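Does a whiteboard really need looking after?

Thursday, September 18, 2025

I have never trusted whiteboards. They are sold on the promise that you can wipe them clean, and every one I've met has been grey by its second winter. So when Yara Farah wrote to tell me that hers, kept flat on a table for handwriting practice, was "as good as new" after she gave up sprays, I was prepared to be rude about it.

Her idea is simple enough. Lay the board down, write one letter at a time, look at it properly, rub it out with a dry eraser and go again. No liquid, no kitchen roll. Gwenllian Lougher swears by the same thing in Matcombe, although Gwenllian also swears by vinegar for everything, windows and sore throats included. 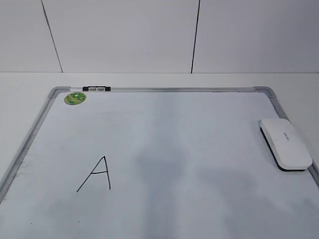 I do like a board flat. My wrist rests on the table, the pen doesn't dry out from being held uphill, and a capital A is a decent test because you find out straight away whether you can draw two straight strokes. I can't, much. The crossbar always goes in a bit high or a bit low and I tell myself it's style.

The small letters are where I start to doubt the whole business. A joined-up a wants a loop and then a tail, and on a shiny surface the pen skates off wherever it fancies. Paper pushes back a little. I learned on paper, with a blunt pencil and a teacher who tutted, and my writing is bad but it is at least the same bad every time.
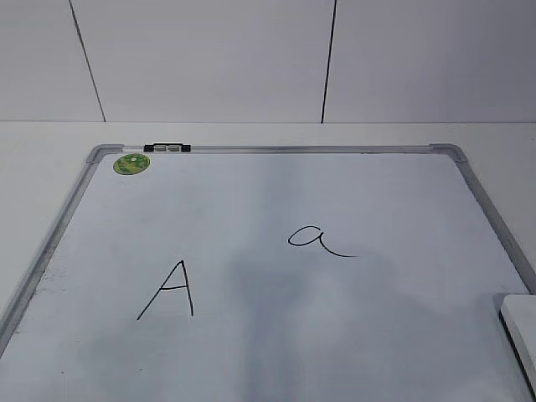

Then there's the smudging. People talk about ghosting as though it were a fault in cheap boards only. I paid 235 for mine, from a shop in Mukport that told me the surface would last for years, and by December it had a cloud across the middle that I could see from the doorway. Sándor Veres said I'd been using the wrong pens. Cyrill Holzer said I'd been leaving the writing on overnight. They may both be right, but I'd have liked to hear it at the till.

What I will grant Yara is that dry wiping is quicker. Little and often, small area, then stop. I tried it for three weeks and the grey didn't get any worse, as far as I could judge. It didn't get any better either, and "no worse" is a long way from "as good as new".

I also went through the drawer of bits that collects near any whiteboard: magnets, clips, dead pens, a frosted plastic card or two. Bianka Nyitrai claims a plastic card will lift a stubborn line if you hold it nearly flat. I wouldn't. A scratch is there for good and it fills up with ink. 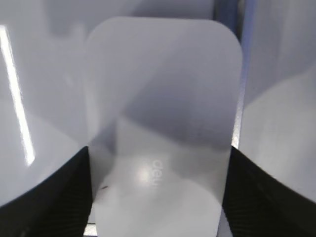
So, the eraser

A plain block, pushed along flat with the whole face touching. I used to dig in with one corner and scrub, and I suspect that did more to spread the ink about than to lift it. Slow strokes in one direction seem kinder. Knock the dust off outdoors, and replace the thing when the pad goes stiff, whatever the packet says about it lasting.
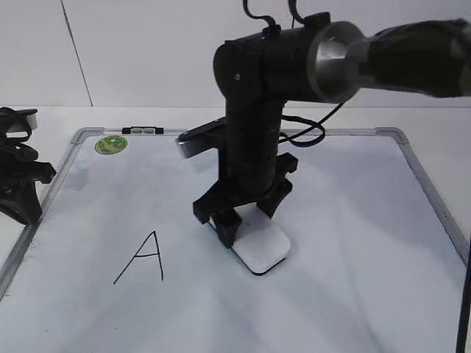

Eraser flat on the board, with faint streaks still on the surface.

I'm keeping the dry method for letters and short lists. For anything that has sat there over a weekend I'll carry on with a damp cloth, and Yara can write in again if she likes.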